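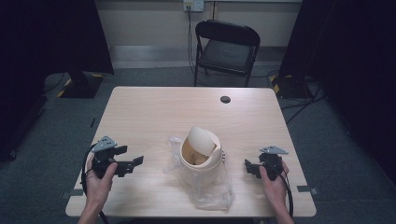
Pacing your first 10K: notes from week four

Hello again, runners. I promised I'd type these up for those of you who missed Friday, and for those of you who were there but couldn't hear me over the hand dryers. Same order as the session, more or less, with a few bits I forgot to say at the time.

Where we'd got to

Last week was all about easy running, and how easy it really ought to feel. If you can chat in whole sentences, you're there. If you can only manage "yes" and "hill", slow down. Most of you came back saying it felt silly to go that slowly, and two of you said you'd been overtaken by a man with a pushchair. Good! Keep doing it.

Why we all start too fast

I've been running for years and I still do this. You've rested for a couple of days, there's music playing, everyone around you shoots off and your legs feel marvellous. The trouble is that your breathing takes a few minutes to catch up with what your legs are doing, so the first kilometre always feels easier than it is. By the third one you get the bill.

My own worst case was the Grandstead 10K, a few summers back. I'd planned to run with my friend Thierry Ferrand, who is a good bit quicker than me, and I hung on to him for exactly as long as it took to reach the canal. Then I walked. I finished in 432nd place, which I know because I looked it up that night and sulked. Thierry had already eaten his banana and mine by the time I came in.

The following July I went back, started near the rear, and let everybody go. I passed more than 200 people in the second half and felt like a champion, even though my time was nothing special. I'd much rather you had that second sort of day.

How to split the distance

I like to think of a 10K in three chunks.

First 3 km: hold back. You should feel slightly bored. If you wear a watch, look at it now, and be strict with yourself.

Next 4 km: settle in. Breathing is deeper, talking is down to short phrases. This is the bit where your mind wanders and your pace drops without you noticing, so pick somebody a little way ahead and keep the gap the same.

Last 3 km: use what's left. Don't sprint at the 7 km sign (I see it every year). Squeeze the pace up a little at each marker and save the daft arm-waving for the finish.

A word on watches

Somebody asked whether you need one. No. I wore an old Vetari for ages and the battery died halfway round most long runs, and I'm still here. If you do have one, set it to show the average for the current kilometre. The number that shows your pace right this second jumps about all over the place under trees, and you'll drive yourself mad chasing it.

Heart rate came up too. Mine says 98 when I'm standing on a start line doing nothing at all, so please don't panic if yours is up before you've moved. That's nerves.

Hills

Run them by effort and let the pace go. Short steps, eyes up, hands relaxed. The climb past the Christodoulou bakery is the only proper one on our route and it smells of bread the whole way, so you've got that going for you. Don't try to win back the lost time on the way down, your knees will complain for days.

Homework before next session

One easy run, 20 minutes, no watch. Guess your distance when you get home and write it down.

One steady run on the flat, any length you like up to 6 km, with the second half a touch quicker than the first. Most people get this wrong the first time. Bring me your two times anyway.

One day with no running whatsoever. Gardening is fine.

We're meeting at the Zasell car park next time, at the bottom end by the bottle banks, 6.30 pm for a 6.45 start. Bring a light jacket you can tie round your waist, and some water. If you borrowed a bib belt from me last week, could I have it back please? There are two missing and I need one myself.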